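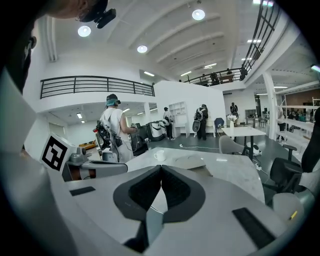

Does a shared workroom really need all those white walls?
I'd say it needs about half of them, and I'd spend the paint money from the other half on shelves.

I've been stewing on this since Tuesday, when I went back to Mamgate, the shared workshop building where I rented a bench for a good chunk of my thirties. They've redone the whole place. When I was there it was brown. Brown floor, brown pegboard, a brown couch I'm pretty sure came with the building. Now it's bright and white and open on two levels, and I walked in and squinted like I'd come out of a matinee.

Let me be fair first, because I'm about to complain. White is wonderful for seeing things! I spent years crawling around on that brown floor looking for screws, and I'd bet I lost a full set of jeweler's screwdrivers to it. On a pale surface a dropped screw shows up right away. So does a pencil, as long as it's a yellow one, and I will defend the yellow pencil to my last breath. Buy the fancy matte black ones if you like. You'll be patting your pockets all afternoon.

Raíssa Macedo, who runs the front desk and had a lot to do with the redesign, told me the paint and lighting came to 2,130 dollars for the lower level. She was proud of it and she should be. I've paid more than that to have a bathroom done badly.

But here's my gripe. A white room makes everybody feel like they're in the way. You set your coffee down and it looks like an accident. You hang your coat on the end of a shelf and it becomes the only thing anybody can look at. People who work with their hands make piles (I make terrible piles), and a pile in the old brown room was just part of the landscape. In the new one it looks like evidence.

So people do one of two things. Either they tidy all day long and get nothing made, or they give up and the piles end up on the floor. I've seen both. At Watine, the place I moved to after Mamgate, they painted everything white one July and by the time the weather turned you couldn't get from the door to the sink without stepping over somebody's extension cord.

What fixed it at Watine was shelving. Open shelving, and lots of it, with no doors. I know doors look nicer. I had doors at home for years, and behind them were three half-used tubs of the same wood filler because I kept forgetting I owned any. Open shelves nag you a little. You see the wood filler. You don't buy the wood filler. My friend Vanderleia Medeiros measured up the whole wall for us and talked the owner into 40 feet of it, and I still think that was the best money that building ever spent.

Vanderleia disagrees with me about the walls, by the way. She says white is the only honest color for a workroom and that my love of brown is just nostalgia for being 34. She may have a point there. She also labels her extension cords by length, so we were never going to see eye to eye on this.

The other thing I'd fight for is small tables. Every new workshop wants the one gigantic table in the middle, the kind that gets delivered by four guys. They look terrific in the brochure. Rivadeneyra, across town, has one, and I've sat at it, and the person at the far end might as well be in another county. Give me a little table I can drag over to the wall, where I can turn my back on everybody and think. People like a wall when they're concentrating. Put furniture where they can have one.

And leave the floor open! I used to think an empty stretch of floor was wasted rent. Then I tried to walk a bookcase past 20 people's belongings in a narrow room and changed my mind before I reached the door.

So if anyone at Mamgate is reading, keep the lights, they're lovely. Keep the pale tabletops too. Then pick one wall, the long one on the lower level would do, and paint it something that forgives a fingerprint. I'd go for a mossy green. Raíssa said she'd think about it, in the voice people use when they won't, but I left her a paint chip anyway.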